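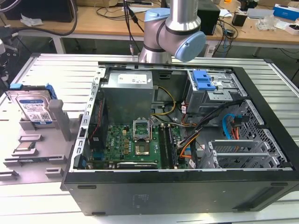 How long should the rye starter sit out before it goes back in the fridge?

Until it has doubled and the top is just starting to dimple, and in this kitchen in March that takes 7 hours.

4 min read

Sunday, bench notes, started a bit after 6 in the morning with one eye open.

So the seven hours thing. Nawal asked me that at the end of last week and I gave her a mumbled answer, and then I went home and worried about it, so I spent this morning doing it properly with two jars side by side. Jar A got the Plornham dark rye, jar B got the Jarnel medium, same water, same spoon of old starter in each, rubber bands at the starting level. Both went on the shelf over the sink where the temperature hardly moves.

Jar A was off like a rocket (well, a rocket made of mud) and had a good dome on it before lunch. Jar B sulked. It got there in the end but it never smelled as good – more like wet cardboard than apples – and it slumped as soon as I looked away. I'm blaming the flour for now. That bag of Jarnel has been open since before the holidays and I didn't fold the top over as tight as I should have. Want to redo it with a fresh bag before I say anything rude about them to anyone.

Things I changed compared to last month's version:

Dropped the salt in the feed completely. I'd been putting in a pinch because an old bakery handout said so and I never questioned it. Can't see that it was doing us any good.

Stiffer mix. It holds the dome longer and it's easier to read against the glass. The runny one smears up the sides and then you're guessing where the top is.

Water from the filter jug, left out overnight. Probably makes no difference. I'll keep doing it anyway, since I'm superstitious about this stuff.

Then the bake. I used the ripe part of jar A for a pair of tin loaves, going off Salamatu's recipe with the caraway left out (she'll be annoyed, but I had none). The dough was very sticky, as it always is, and I have to keep telling myself not to throw more flour at it. Wet hands, wet scraper, into the tins, smooth the top, walk away! I wrote "WALK AWAY" on masking tape over the shelf last winter and it's still the best advice in here.

Proof went a bit long. I got stuck on the phone about the Tresis mixer, which is making the grinding noise again on second speed, and by the time I got back the tops were full of pinholes. Salamatu says pinholes mean get it in right now, and these were more like pinholes with friends. In they went. Hot for the first stretch, then I turned it down and opened the door a crack for the last bit to let the steam out.

Result: left tin came out lovely, right tin has a little sunken patch on top at the end nearest the fan. Same dough, same oven, so I think the fan is drying that corner out. Next time I'll swap them halfway, or tent the right one with foil. Color is good on both. They're wrapped in towels now and I am NOT cutting them until tomorrow, whatever the smell is doing to me. The last time I cut early the crumb gummed up the knife and I ended up toasting every slice to rescue it.

Mixer: the Tresis people want the part number off the gearbox and I couldn't read it through the grease. I got as far as 3596 and then a smudge that could be anything. Nawal, if you're in before me, there's degreaser under the sink, and the rag pile is the blue ones please, the white ones are for dough.

To order: Plornham dark rye, a couple of sacks. Caraway. Masking tape. Ask Darwish if they still do the lidded tins in the long size, because ours are getting scratched to bits and the last loaf needed a knife and some bad language to come out.

Still don't know:

Does the 7 hours hold when the weather warms up? I'd guess it'll be quicker by May, but I want to see it in a jar first.

Is jar B worth saving? I fed it again at 2 with the Plornham. If it perks up, then it was the flour. If it doesn't, it's going in crackers.

Crumb notes to follow once I've cut the loaves. Salamatu wants the heel for her soup, so save her one.

Recent entries
Caraway, toasted or not
The great lidded tin comparison
Why my scoring looks like a cat did it
Second speed noise, part one
Cracker day

We use cookies to remember your settings. By continuing to read you agree to our use of cookies.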